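How to Cut a Film Trailer from Finished Footage

Last updated: 27th June

You will need the locked cut of the film, separate dialogue and effects tracks, and any editor with timecode display. The steps assume a 91-minute feature. The sample project is called Petine.

Step 1. Log the footage

Watch the film once without stopping. On the second pass, mark every line of dialogue that makes sense alone. Petine gave 1,334 markers - far too many, so rate each one and hide the low ratings. 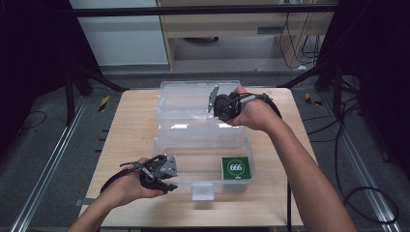

Keep the rated markers in their own bin and name it by reel. Do not move the source clips after this point.

Step 2. Build the sound first

Lay the music on track 2 and cut dialogue against it with no picture. Leave a gap before the title card. Export a rough mix and check that each line can be understood on laptop speakers.

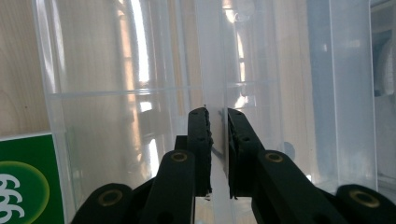
Step 3. Add picture

Start with the shots that belong to the dialogue, then fill the gaps. Avoid anything from the last reel. Hold the title for at least 3,000 milliseconds - shorter cards are hard to read on a phone.

Step 4. Export

Render one master at the film's native frame rate and make all other versions from it.

2 comments | Share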